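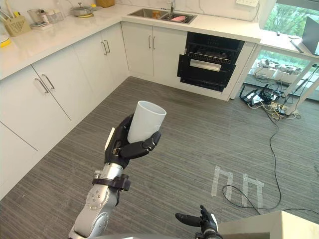 Carpet in a kitchen, yes or no? I've been going back and forth on this since February, when we took over the place on Jinodia Street, and I would love some opinions from people who have lived with it. The kitchen is an L of white cabinets with long silver bar handles, white stone counter with gray veining, black dishwasher next to the sink, and then gray striped carpet on the floor, right up to the cabinets. I grew up with linoleum you could hose down, so the first week I walked around it like it was somebody's good living room. It's soft under the feet, I'll give it that, and it's quiet, and when you drop a cup it just thumps. But every time that dishwasher door is down and the racks are out I find myself holding my breath. My husband says to leave it alone for a year and see. My sister says rip it out this weekend and she'll bring the pry bar (she likes a pry bar). What would you do? And if you kept yours, how do you keep it decent around the sink?
- songul_k

Re: Carpet in a kitchen, yes or no?
Oh, welcome to the club, there are more of us than you'd think! We had carpet in our kitchen for years, a brown one, much uglier than yours, and I raised two boys and a beagle on it. I won't tell you it was spotless, but it was fine. Blot, don't rub, and get to it right away. I kept an old bath towel folded in the cabinet under the sink, and whenever I unloaded the dishwasher I laid it down first, bottom rack out first, then the top one, because it's the cups that hold water in their little hollow bottoms and tip it all over when you pull on them. Do the bottom first and at least you aren't dripping on clean plates.
- maplehill_deb

Re: Carpet in a kitchen, yes or no?
I have to disagree with Deb, and I say it kindly. Carpet in front of a dishwasher is a leak you won't find until it's been there a month. We had a slow one at the supply line in our old house in Arsenault and the top of the carpet felt perfectly normal the whole time. It was the pad underneath that was soaked, and the floor under that had gone gray and soft. The repair was $400 and we got off easy. If it were mine I'd cut it back at least as far as the front of that dishwasher and the sink cabinet and put down sheet vinyl. The rest can stay if you like it.
- RonInTheGarage

Re: Carpet in a kitchen, yes or no?
Is it glued down or is it tiles? Makes a big difference. Those striped ones are often squares, and if yours are, you can lift one out, rinse it in the tub, and set it back when it's dry. Push a butter knife along the wall somewhere out of the way and see if an edge comes up.
- tessa_b

Re: Carpet in a kitchen, yes or no?
Thank you all, I didn't expect so many answers over breakfast! Tessa, I tried the butter knife in the corner and I can't tell yet - something gave a little, but I got nervous and stopped. Ron, you've scared me enough that I got down on my knees and felt all along the front of the dishwasher with a paper towel, and it came up dry, so I'll do that every week from now on. Deb, the towel is already in place. It's one of my mother's and far too nice for the job.

Oh, and while I have you, the counter is the other half of my problem. I've got the yellow caddy with the utensils, the glass pitcher next to it, a little white container, and my round white pot with the lid, all lined up on the left side, and I still feel like I have nowhere to chop. Do you all put these things away, or do you just live with them?
- songul_k

Re: Carpet in a kitchen, yes or no?
I live with them! I'm 76 and I'm not bending into a bottom cabinet for a pitcher I use every day. A pot with a lid can go down below if you only cook with it on Sundays. The caddy stays, and if it's the slotted kind so much the better, the water doesn't sit in the bottom. Go through it once, though. I had four wooden spoons in mine and used the same one every night of my life.
- Granny_Pell

Re: Carpet in a kitchen, yes or no?
Put the chopping board over one side of the sink if you have a double. I did that for years in a tiny apartment and it gave me more room than any of the organizers I bought. Just take out whatever is sitting in the basin first, sponge and all.

On the carpet, I'm with Ron, but I wouldn't do it in a hurry. Carpet also hides crumbs, and crumbs bring ants, and we had ants in Graken like you would not believe. Vacuum every night along the bottom of the cabinets with the narrow attachment.
- oatmealcookie

Re: Carpet in a kitchen, yes or no?
Every night?? I did mine on Saturdays and never saw an ant. I think it depends where you live, and maybe on whether you've got a beagle to do it for you.
- maplehill_deb

Re: Carpet in a kitchen, yes or no?
A beagle is not a floor plan, Deb. But I take back some of what I said if it turns out to be squares. Tessa is right, that's a different animal. Pick up spares while you can still match the stripe. I paid $50 for a box of leftovers at the Karnora outlet and it has saved me twice in the basement.
- RonInTheGarage

Re: Carpet in a kitchen, yes or no?
Squares!! My husband got braver than me and lifted the whole corner one after lunch, and it came up clean with just a bit of tackiness underneath. So the plan for now is that it stays through the winter, towel down when the dishwasher is open, and I'm going to hunt for a matching box. My sister is very disappointed about the pry bar. I'll report back on the counter once I've tried the board over the sink.
Songül Karaca
- songul_k

Filed under: Home & Hearth > Kitchens > Floors and Counters

Recent topics in this section
Getting coffee out of a light rug
Vinyl over old tile, has anyone done it?
Dishwasher racks that stick halfway
White stone counters and turmeric
Best mat for standing at the sink
Where do you keep your everyday pitcher?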